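19 August 2023

Up before six and so glad of it! The path to Jurnari starts behind the church, and for the first hour I had it to myself, just me and the larks and a very bossy goat. I'd promised Blažena I would take it slowly this year. I did not take it slowly.

The sign at the top says 2783 meters and I patted it like a dog. Then I sat on the warm side of the rocks and ate both of my rolls, the plum cake, and half an apple — the best lunch of the summer, easily. I could see all the way down to the lake, and beyond it a ridge I can't name. Must ask Otakar, he has the old maps.
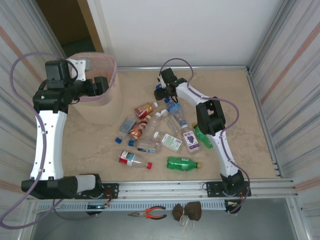

White arms, beige tabletop, tan bin.

Coming down was harder on the knees than I remembered. I filled my bottle at the spring below the hut and got talking to a couple from Bartoš who were doing the whole ridge in four days, with a tent! I've been thinking about it ever since. Four days! I'd need lighter boots and a better stove, and I'd have to be firm with myself about books (one, a thin one).

Soup at Vratislav's in the evening, the sour one with mushrooms, and he gave me a jar to take home. My left heel has a blister the size of a coin and I don't mind it a bit. Tomorrow I'll wash the socks, write to Blažena, and look up that ridge.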